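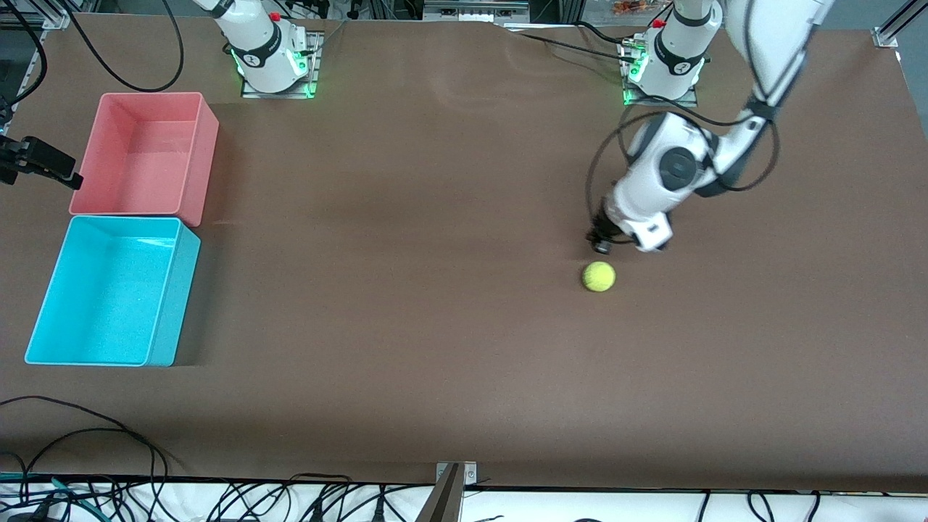 *Slide 1. Left arm over the ball, both bins empty.*

**Speaker notes: "The Planner Was Fine"**
Marwa Bennani, Isholm meetup, Jun 28, 2021

Leave slide 1 up while people find seats. Let them look at the ball. They'll assume the talk is about grasping. Let them.

**Opening (2 min)**

- Hi, I'm Marwa, I work on the motion stack at Torkell. I was hired to write planners and I mostly read timestamps.
- The task: pick up one tennis ball, drop it in the pink bin or the blue bin, whichever the task file says. A toddler does this for free.
- Two arms, one table. Point at the left arm, which is on the right of the slide. Wait for the complaint. Left is the robot's left. We had that argument in October and I won't be reopening it tonight.

**The stack, quickly**

- Rostis does perception: ball position, bin outlines, a confidence score it is far too proud of.
- Salem does planning. Samples paths, checks collisions, smooths what's left.
- Controller takes the smoothed path and follows it. It has no opinions. Favorite coworker.
- Don't read the diagram aloud. Marwa, you did this last time.

**The bug**

- Symptom: the arm would come down over the table, stop short of the ball, and replan. And replan. Log for one attempt: 521 plans, all valid, none finished.
- Everybody blamed Salem, me included. I gave it a budget of 2000 samples per query. It then failed with much smoother paths.
- [CLICK] Plot of ball position over time. Ask the room what they see. The ball is sitting still and the estimate is wandering off toward the elbow.
- Cause: Rostis stamped each pose when it *finished* processing the image. The transform lookup used that stamp, so a picture from one moment got matched with an arm pose from a later one. While the arm moved, the ball "moved." So we replanned, so the arm moved.
- Pause here. Somebody in the front row will groan. That person has shipped this bug.

**The fix**

- Stamp at capture, carry it all the way through, refuse lookups that are too old.
- Two lines changed. The pull request discussion is 3466 words. I wrote most of them and I regret the middle part.
- Also added: the planner now keeps its current path unless the target shifts by more than a set threshold. Should have been there from day one.

**If there's time**

- Replay tool demo. Use the recorded log, NOT the live one.
- Second arm: it has to be in the collision model even when it's parked. Ask me at the bar how we learned.

**Questions**

- "Why not just use a faster camera?" Smile. Go back to the plot.
- "Is it open source?" The replay tool is. Link's on the last slide, check that it works before you go on.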